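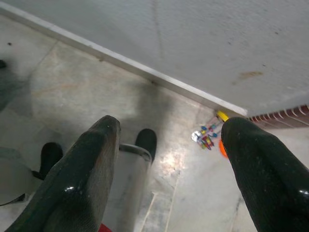 Cámara de muñeca, pinza abierta, piezas de colores en el suelo junto al panel blanco

Hola a todos:

Perdonad la tardanza, que el mensaje de Meron lleva varios días esperando en mi bandeja y quería contestarlo con calma. Lo copio para los que os habéis apuntado a la lista en septiembre.

Meron Tufa escribió:
> Desde que pasamos a la última rama de Grindine, el segmentador
> me junta las piezas pequeñas en una sola máscara cuando están
> cerca del borde del panel. Con umbral 80 desaparecen las finas,
> y si lo bajo me entran los reflejos del suelo. ¿A alguien más le
> pasa? ¿Lo arreglo en percepción o dejo que el planificador
> se apañe?

Meron, muchas gracias por contarlo con tanto detalle, da gusto leer informes así. Sí, nos pasa también en Vurbridge, y la imagen que os pongo arriba es un caso de libro: un montoncito de piezas delgadas azules, rojas, rosas y amarillas, un trozo plateado que brilla en un extremo, el suelo pulido con su propio reflejo y, por si fuera poco, el dedo derecho tapando parte de lo que más interesa.

Yo lo arreglaría en percepción, y os cuento lo que hemos probado. Primero, aplicar la máscara de los dedos antes de segmentar y no después (parece una tontería, pero el orden venía cambiado en la configuración de Admasu y tardé una tarde entera en verlo). Segundo, separar por tono dentro de cada máscara grande y dejar el brillo fuera de la decisión. Con eso repasé 1.707 fotogramas grabados: antes teníamos 331 con máscaras fundidas y ahora quedan 200. No es para tirar cohetes, ya lo sé, pero el planificador agradece mucho el cambio y propone menos agarres absurdos.

Lo que sigue sin gustarme es el borde blanco del panel. Si una pieza está apoyada contra él, como la amarilla alargada, el mapa de colisiones infla el borde y se la come. He probado a reducir el margen solo en esa zona y funciona a ratos - me da un poco de miedo dejarlo así por defecto.

El parche está en la rama de Clenulholm, sin documentar todavía, lo siento. Si lo pruebas, Meron, mándame el registro completo, también los casos malos, que son los que más me sirven.

Un abrazo grande y hasta pronto.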